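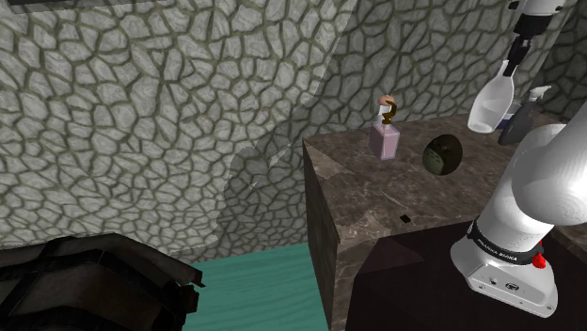 Sivden
Contributing editor, household robotics pages

Momix is a simulation kit for robot arms, sold by Wallico since February and last revised on Sep 27, 2020. It lets a user build a furnished room on a computer, put an arm in it and test handling tasks before any real equipment is bought. The kit is mostly used by small workshops and colleges.

Contents

The kit has 3 parts: a room builder, a library of household objects and a task editor. The library holds 457 objects, among them spray bottles, perfume bottles, fruit, tableware and seating. Walls, floors and worktops are chosen separately, so a cobblestone wall can be set beside a teal wood floor and a brown marble counter. Shadows are drawn on all surfaces.

Arms

Seven arm models are supplied. The white arm in the counter-top room carries the name Franka Emika on a black band near its base. Users can change the starting position of an arm and the place where it stands, but the shape of its parts is fixed.

Tasks

A task is made by naming an object, a starting place and a finishing place. Spray bottles are a common choice for early tests. Their bodies and trigger heads differ in width, and a grip that suits one part may not suit the other. A white bottle held in the gripper with a dark grey one standing behind it also gives a camera program a harder job, as one partly hides the other. Small items can be left on the worktop to make the arm's path less simple.

Each task can be repeated up to 200 times in one run, with the objects moved a little between attempts. Results are saved as a plain table.

Related products

Bugti, an earlier kit from the same firm, used bare rooms with single-colour walls. Its task files open in Momix, although surface settings have to be chosen again.

Limits

Liquids are not modelled. A bottle may be drawn as though partly filled, but its weight is a single figure typed in by the user. Soft furnishings do not give way when touched.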